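Lallow textile sorting line to change fibre categories from March

5/11/18

The textile recovery depot at Lallow will move from four sorting categories to seven in March, following a review of contamination in outgoing bales. The change applies to household drop-offs and to commercial loads delivered under the Senholm district contract.

Under the present arrangement, incoming material is divided into cotton, wool, synthetics and mixed. The mixed category has grown each year and now makes up the largest share of what leaves the site. Buyers have paid less for it, and two of them stopped accepting it over winter. The depot operator, Brirkico, said in its notice that 521 bales were downgraded on inspection in the past financial year, most of them for undeclared elastane or coated fabric.

The new categories are cotton, wool, polyester, nylon, viscose, household sheers and linings, and residual. Coated and laminated fabrics will go to residual in all cases, including raincoats, shower curtains and blackout drapes. Denim stays with cotton if the label shows 2 per cent elastane or less. Without a label, denim is treated as residual.

Sheers and linings have been given a separate stream on the grounds of weight. Light fabrics bale poorly with heavier cloth and tend to work loose at the strapping, which has led to rejected loads at the Garg transfer station. They will be pressed in a smaller baler at a lower fill rate and sent out on their own pallets. 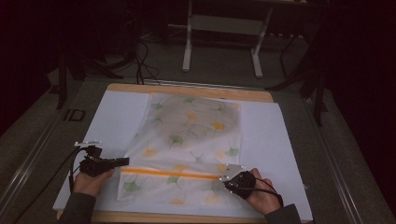
Curtain hooks, weights, rings and header tape must be removed before drop-off. Staff will not strip fittings at the counter, and items presented with metal attached will be turned back. Printed fabric is accepted in every stream provided the print is dyed or pigment-based. Foil, flock and glitter finishes are excluded.

Commercial customers will need to declare fibre content by line on the delivery docket. The current single-line docket will be honoured until stock runs out at the counter, after which loads without a full declaration will be charged at the residual rate. The maximum load per delivery stays at 216 kilograms for vans and utes. Larger vehicles must book a bay.

The depot expects the extra handling to slow intake at first. Brirkico put the likely throughput at roughly 3050 kilograms a day during the changeover, with a return to normal volumes once the second conveyor is recommissioned. The conveyor has been out of service for a replacement drive motor and new guarding at the discharge end.

Opening hours are unchanged. Bins at the Senholm library car park will be relabelled before the changeover and will continue to take clothing and household linen only. Carpet, mattresses, pillows and doonas are not accepted at either location. A printed guide to the seven categories will be available from the Lallow counter and the Garg weighbridge office.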